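Four Days in the Cheap Seats at Dendine District Court

28/02/2019

I went to court because my neighbor's fence case was on and she wanted a friendly face in the room. Her hearing got postponed before I'd even found a place to hang my coat. I stayed anyway, and then I came back the next morning, and the one after that (my editor thought I had the flu).

If you've never sat in on a district court, you should! It's free, it's open, and the benches are awful. Courtroom 4 in Dendine has 27 seats for the public and most days I had my pick of them.

My first full case was a man from Junudow who had ridden an electric scooter home from a birthday party with a sheet cake balanced on the handlebars. He'd had a few. He hit a parked delivery van belonging to Vincze Bakery, of all things, and then argued with the police over whether a scooter is a vehicle. The judge listened to all of it with tremendous patience. He got 23 hours of community service and a fine, and he thanked her on his way out. 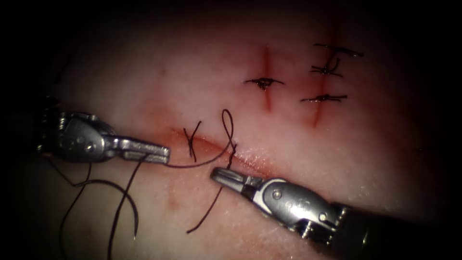 Small cases are mostly about people who didn't do the boring thing at the right moment. They didn't pay the ticket, or they signed the form without turning it over, or they shouted when they could have gone home. By the second day I'd stopped looking for villains and started watching how the court handles it all, one little matter after another. It put me in mind of suturing, with a knot tied across the cut, then another further along, and plenty of thread still to go. Very slow to watch, and I couldn't look away.

The woman who knows where everybody should be

Piroska Mészáros has been a clerk here since the building still had ashtrays. She let me trail her through a lunch break, talking the whole time and eating a pear. Her list that morning had a shoplifting, two unpaid fines and a quarrel over a borrowed trailer that had been going since June.

"People come in expecting television," she told me. "Then they find out they have to fill in their address again."

The trailer quarrel was my favorite. Two brothers-in-law from Brureck, 195 dollars in dispute, and a folder of receipts as thick as a phone book. They shared a ride home afterward. I saw them in the parking lot, still arguing, one holding the door for the other.
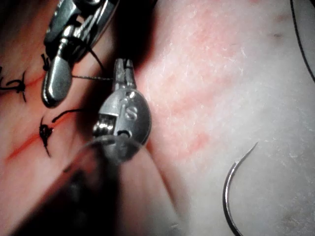
If you want to go yourself

Get there before nine and read the list by the entrance. Switch your phone off all the way, because the judge in Courtroom 4 has excellent hearing. Bring a cushion, and pick a seat near the aisle in case you need to slip out between cases. My neighbor's fence is back on the list next month and I've already promised her I'll be there.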